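The smallest bed in the house

Doll's bedding is a serious business, as anyone who has been corrected by a five-year-old will know. The bed must be made. It must be made again after lunch. And on the one Thursday in August when you try to get away with a folded tea towel, you will be found out.

I blame my aunt, who sewed for dolls all her life and regarded bought sheets as a moral failing. Her successor, as far as I can tell, is Jurgita Kairys, whose workshop, Deda, turns out around 400 sets of miniature bedding a year from two rooms above a tyre shop. She has opinions on hems. She has stronger opinions on ties.
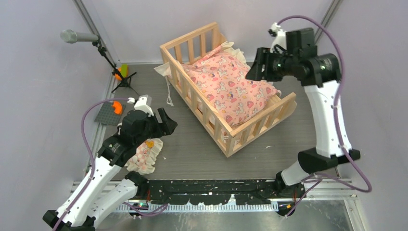
Ties are where most toy bedding goes wrong, according to Kairys. Too short and no child can manage the bow; too long and the doll's room looks like the rigging of a small ship. A pine crib with slatted sides forgives neither, and a thin white string hanging down the outside of the slats will catch the eye well before the pink does. "You buy it for the pink," she told me, "and then you live with the strings."

Then there is the matter of volume. Grown-ups like a flat bed. Children like a bed stuffed until the doll lies level with the top rail and rolls out at the first nudge. Mārtiņš Ots, who makes cribs under the name Pärn, spent 30 years on proper furniture before coming down in scale, and he has given up arguing. He builds the sides, he says, and what people pile between them is their own affair. I asked whether he ever made the beds himself. He looked at me as though I'd suggested he iron them. 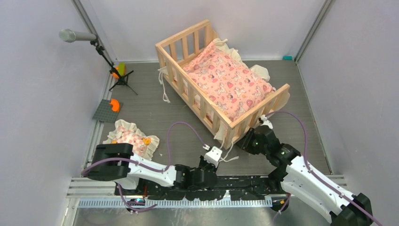

Pine, pink and plenty of frill, with a checked pillow lying on the floor beside it.

The frill, I'm afraid, is not negotiable. I once unpicked one from a doll's quilt on grounds of taste and spent the following evening sewing it back on, badly, under supervision. Kairys charges extra for that sort of repair and has a drawer for them. It was full when I visited.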